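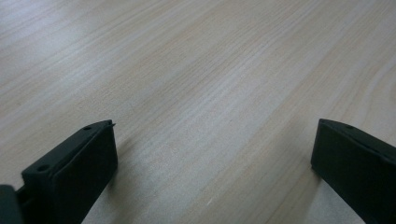 4. Entretien du plateau

Le plateau de la table Noltow est livré prêt à l'emploi. Son fil reste apparent sous la finition, et le dessin varie d'une pièce à l'autre : lignes droites et serrées à certains endroits, veines en arche à d'autres. Ces variations n'ouvrent pas droit à échange.

4.1 Nettoyage courant

1. Débarrassez entièrement le plateau.
2. Retirez les poussières et les petits grains avec un chiffon doux et sec, dans le sens du fil. Ne frottez pas en rond.
3. Passez un chiffon à peine humide, puis essuyez aussitôt.
4. Placez-vous de côté, face à la lumière. Les traces qui ne se voient pas d'en haut ressortent dans le reflet.
5. Laissez sécher 2 heures avant de reposer une nappe ou un sous-main.

Remarque – Sous un éclairage froid, le bois paraît plus gris. La teinte d'origine se juge à la lumière du jour.

4.2 Taches

1. Diluez 16 ml de savon Moter dans un litre d'eau tiède.
2. Essorez bien le chiffon et tamponnez la tache sans appuyer.
3. Rincez à l'eau claire et séchez.
4. Si la tache persiste, recommencez une fois – pas davantage le même jour.

Attention : n'utilisez ni éponge abrasive, ni alcool, ni produit contenant du silicone. Un grain resté sous le chiffon suffit à rayer la finition.

4.3 Chaleur et charges

– Posez toujours les plats chauds sur un dessous-de-plat.
– Charge maximale répartie : 88 kg.
– Soulevez les objets lourds pour les déplacer, ne les faites pas glisser.
– Collez des patins de feutre sous les lampes et les vases.

Pour une rayure visible, reportez-vous au chapitre 5 (kit de retouche Visser, vendu séparément). Le ponçage du plateau annule la garantie.

© Sadora 2019 – Contact – Service après-vente – Mentions légales – Haut de page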